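Retry Logic Is Part of the Planner

Most bin-picking code I review treats a failed grasp as an exception. The planner proposes a pose, the arm goes, the gripper closes, and if the width reading says nothing is there, control drops into a handler that somebody wrote in an afternoon. 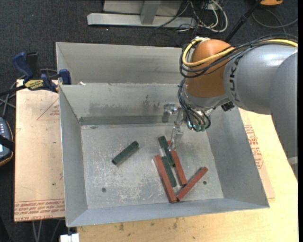

The handler usually does one of two things. It takes the next pose in the ranked list, or it jogs the arm home and asks for a new image. The first is wrong whenever the failed attempt moved a part, and in a cluttered bin it usually has. The second is safe and slow.

At Stollden we logged 1,336 attempts on plain rectangular blocks. Of these, 399 failed, and in almost 50 percent of the failures the fingers had touched a neighbor on the way down. The ranked list was stale from that moment, yet our code kept reading from it. Treletti, the scheduler we used until November, had no way to mark a pose as expired.

The fix was small. Every candidate now carries the timestamp of the scene it came from and a list of the parts it depends on. Contact on any of those parts drops the candidate. What survives can be tried without a new image. The change took 17 lines in the Lò branch and removed a state machine.

I would go further. A planner that can't say which of its outputs are still valid after contact should not return a list at all. It should return one pose and wait. Ornundale's interface allows both, with the list as the default, and I think that default should change.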